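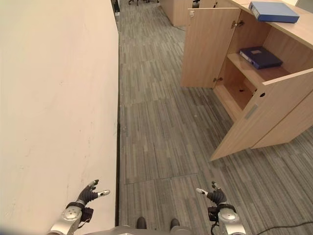
Drekdale Neighbors > Renting & Leases > Deposit deduction for "carpet fatigue"

floarea_i
Moved out of a one-bedroom in the Cernow building after six years. Deposit was 735. Got back 175 and a letter citing "carpet fatigue." The carpet is tired. I'm tired too and I don't get to bill anyone for it. Has anybody fought this and won?

birixbound
Did you get an itemized list? A lump sum with a poetic name attached doesn't count as one.

floarea_i
One page. "Carpet fatigue, wall refresh, misc." Misc is 110. I would love to meet misc.

OldStapler
Unpopular view, but six years of desk chair will wreck a carpet and somebody has to pay for it. I rent out the top half of my house and you would not believe what comes back to me.

birixbound
They already paid for it, every month, for six years. Wear from living in a place is the landlord's cost. A burn or a wine stain is yours.

OldStapler
And who decides what's living and what's a burn? The tenant, apparently.

defne_y
A small claims judge, if you get that far. I did, in April. Take your move-in checklist, the letter, and every photo you own with dates on it. Mine lasted twelve minutes and the other side sent a guy who hadn't read the file.

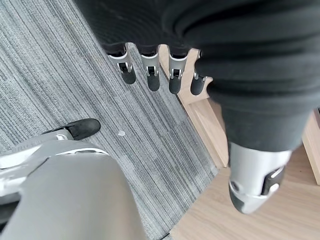
Four fingers, silver knuckles, black tips.

floarea_i
Twelve minutes! I've spent longer than that on hold with Cernow listening to the pan flute. Did you write to them first or go straight to filing?

defne_y
Letter first. Keep it dull. Name the amount, give them a deadline, and leave out how you feel about them. I cut two paragraphs of mine and still miss them.

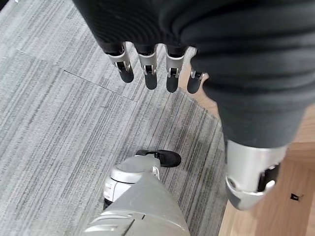 Then keep a copy and mail it so you get a signature back. If the deadline passes, file. Ask the clerk about the fee before you go, and bring a check in case the card machine is down.

OldStapler
Or call and split the difference like adults.

birixbound
She did call. See pan flute.

floarea_i
Letter is written and it's very dull. I did keep one adjective. Will report back if misc turns up.

Signed, Floarea Ilie, formerly of the third floor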